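El cabecero que salió de una puerta

Margit Dalen llevaba meses mirando un cabecero de listones en el catálogo de Howells. Costaba 698 euros sin el transporte, y el transporte hasta Plirnville tampoco era barato. En noviembre, una vecina vació el trastero y sacó a la calle una puerta maciza de pino. Margit la subió a casa esa misma tarde.

«Tenía tres capas de pintura y un agujero donde había estado la cerradura», cuenta. «Pero medía 2000 milímetros de largo, justo lo que necesitaba para una cama de matrimonio con sus mesillas.»

El primer paso fue quitar bisagras y herrajes. Después vino el decapante, aplicado con brocha vieja y retirado con espátula en el sentido de la veta. Las molduras de los cuarterones le llevaron más tiempo que todo lo demás – un cepillo de dientes y un rascador triangular fueron lo que mejor funcionó. Cuando la madera quedó limpia, lijó con grano 60 las zonas más castigadas y terminó con uno fino, a mano.

El hueco de la cerradura lo tapó con un taco de pino encolado y masilla del mismo tono. Se nota si uno se acerca. A ella no le molesta.

Para el acabado probó dos productos en la cara trasera. La cera Drumico dejaba un tono demasiado anaranjado, así que se quedó con el aceite mate de Cunerer, en dos manos, con una noche de secado entre una y otra.

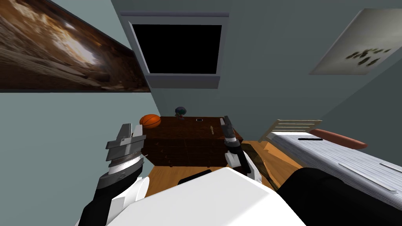

La puerta va en horizontal, colgada de la pared con un listón cortado a 45 grados. Una mitad se atornilla al muro y la otra al reverso de la madera, y las dos encajan por su propio peso. Conviene buscar antes los montantes si el tabique es de yeso, y pedir ayuda para levantarla: una puerta maciza pesa bastante más de lo que parece en el suelo.

Margit la colgó un miércoles con su hermano, después de cenar. Entre decapante, lijas, aceite y tornillería gastó menos de lo que Howells pedía por el envío. Le sobró media lata de aceite – la guarda para las mesillas, que siguen sin lijar.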